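Changing my title and name at the housing association after a deed poll

Posted in Name and gender records

I changed my name by deed poll in September and I'm now trying to get everything moved over. The bank and my GP were fine. My landlord is Pindora Homes, and they've told me they can't change the title on my tenancy from Mr to Ms without a Gender Recognition Certificate.

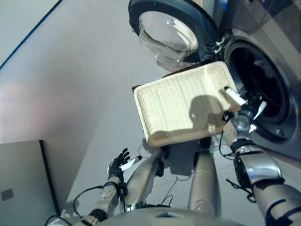
They have changed the first name on the rent account but letters still come addressed to Mr, and the repairs firm they use (Trorner) has my old name in full on its system. Last time, the man asked for the old name at the door with my neighbour standing there. I've rung twice and been told two different things. Do I need the certificate for this? And is there a proper way to complain, or do I just keep ringing?

Posted by butitz_lane

Vimala Thomas

No, you don't need a Gender Recognition Certificate to change a title. A title such as Mr, Ms or Mx has no legal standing in the UK and you can use the one you like. The certificate is for changing the sex on your birth certificate and a few other legal purposes. A tenancy isn't one of them.

I would stop ringing and write. Email is fine. Put the word "complaint" in the subject line and ask for:

A correction of your name and title on all records. You have a right to have inaccurate personal data put right under data protection law, and they normally have one month to reply.

Confirmation that the correction has been passed to Trorner.

The name of the policy they say requires a certificate, with a copy.

Attach a scan of the deed poll and keep the original at home. Mention the repairs visit and give the time of day if you remember it. Gender reassignment is a protected characteristic under the Equality Act 2010, and you don't need a certificate or any medical treatment to be covered.

If the final reply doesn't sort it out, the Housing Ombudsman is free. For the data side it's the Information Commissioner.

Ravindran Lobo

Agree with the above. I had the same with a different landlord, Varghese Lettings. It took 5 emails and then it was done in an afternoon. Ask for it in writing every time.

pm_200

Mine just let me change it on the website under My Details. Might be worth a look first? Didn't change it for the repairs people though.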